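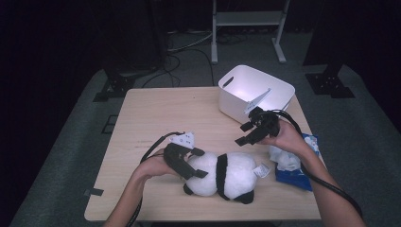 Wed 29 April

**Nurkilel publishes service schedule for Rulard hand-held gripper stations**

Nurkilel has released a maintenance schedule for the Rulard station, its tabletop cell for recording pick-and-place work with a pair of hand-held grippers. The schedule replaces the setup notes issued in January and applies to all stations now in use.

A Rulard station uses two black two-finger grippers, one for each hand, each with a white plastic bracket on top and a cable that runs back along the operator's forearm. Most faults reported to Nurkilel have come from the cable and the bracket. Finger wear accounts for very few.

Under the new schedule, operators check the bracket screws at the start of each shift and open and close both grippers fully before the first recording. Cables are inspected every 40 hours of use. A cable with a split jacket is replaced and must not be taped. Enough slack should be left at the wrist for the arm to reach the far side of the table without pulling on the connector.

Finger alignment is tested with one soft item and one item in thin plastic wrapping. If the tips meet unevenly on either, the finger pair is removed, cleaned and refitted. Pairs are changed together, and the gripper is zeroed again before it goes back to work. The left and right units are not interchangeable once zeroed.

The schedule also covers the cell itself. The bin is returned to its marked position after cleaning, stand feet are checked for movement, and floor cables are kept clear of the operator's standing area. Lighting is left at the setting recorded during installation.

Replacement parts are supplied by Vonunis under part group 69. Each service kit contains 2 cables, a finger pair and bracket screws. Repairs beyond the kit are handled at the Vương workshop, where units should be sent with their cables attached and a copy of the latest zeroing record.

The schedule is available in print and as a file from Nurkilel's service desk. Stations under a current service agreement will receive it at no charge.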